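So I've been teaching a pair of robot arms by remote control for 39 days now, and I have opinions! Lots of them. I said back in January that I'd write this up once I stopped feeling like a klutz, and I've decided I'm just never going to reach that point, so let's go.

If you missed the earlier post, I do this part-time for a little outfit called Grundetti. I sit at a bench with a set of handles, I move my hands, and the arms on the table move with me. Every try gets recorded, and if it's a good one it goes into the pile the robot learns from. The software we use for all of it is Miltent, which I complained about last time and which has gotten a lot better (they finally put the discard button where my foot can reach it, bless them).

My first couple of weeks were all blocks and cups. Pick it up, put it down, do it again. I got cocky. Then they handed me the Saludo list, which is our name for the batch of everyday-stuff tasks, and right at the top of it was eyewear.

Oh boy. Do you know how weird glasses are? You've been folding and unfolding them your whole life without a thought, and then you try it with two fingers on each hand and no sense of touch whatsoever. The arms of the glasses swing. The frame is thin and it's curved, so there's hardly anywhere good to grab. And I had to learn to stop squeezing, which is hard when you can't feel that you ARE squeezing!
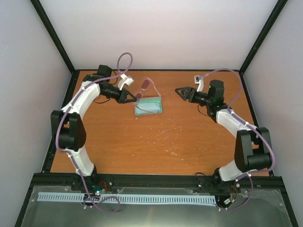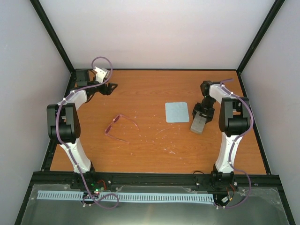

My target for the glasses was 80 good recordings, and I went into it thinking I'd knock that out before lunch. Ha. I was still at it at four the next afternoon, with my tea gone cold and my shoulders up around my ears. A good recording has to be smooth the whole way through. If I hesitate, the robot learns to hesitate. If I bump the table and then back off and try again, it might pick that up too, so I toss those unless I've been asked for recoveries.

What finally helped was slowing way, way down at the start and then not stopping. I used to zoom over to the thing I wanted and then hover there forever, fussing with the angle. Now I set up my wrist on the way in - by the time I get there, I'm already lined up and I can just close. It feels silly and slow while I'm doing it, but when I play it back it looks so much calmer.

The other thing is the second hand. I kept forgetting I had one! I'd be wrestling with something on the left and the right arm would be drifting off because I'd relaxed my own right hand into my lap. So now I park the spare one on purpose before I start anything fiddly.

I checked my total last night and I'm at 1095 recordings, counting all the tasks. That includes some truly ugly ones from the beginning that I'd love to delete but they won't let me.

Next up is Gruvier, the new list, and I've already peeked. There are 4 tasks on it with zippers. I have a hard enough time with the zipper on my own coat, so wish me luck. If any of you have done this kind of work with soft or floppy things, please leave me a comment with whatever you've figured out about grip, I'll take all the help I can get!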